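Jaltus Cup

The Jaltus Cup is a student robotics competition in tabletop manipulation, held each January for teams from upper secondary schools and first-year university courses. It grew out of an after-school club run by the physics teacher Smaranda Sârbu, who wrote the first set of rules and remained chief judge for the first six editions. The name comes from the club's original workshop.

Format

Teams have two members, one of whom must have written most of the control code. Each team is given 160 minutes of preparation at its table, followed by two scored runs. The better run counts. Touching the arm during a run ends it, and the score up to that point stands.

Kitchen round

The kitchen round is the oldest part of the contest and uses toy food and ordinary cookware. The table is covered with brown paper and divided into cells with blue tape. In the basic task the arm picks up a piece of food, such as an ear of corn, and places it in a saucepan. Points are given for the pick, for the placing and for leaving the pan where it stood. Fitting the lid is a separate task and may be skipped.

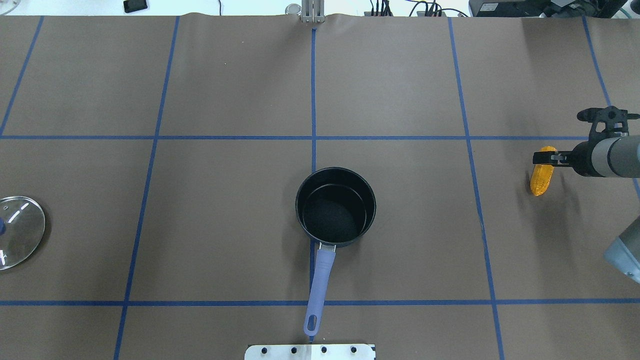
Scoring and disputes

Judges note the cell in which each item comes to rest. An item lying across a tape line is scored in the lower-valued cell. Early editions had no rule on this, and the final between the Ulta and Ernia teams was replayed after a long argument over a toy tomato.

Awards

The winning team keeps the cup for a year. The Chiriac Prize, added later, goes to the team with the clearest written notebook, whatever its place in the table.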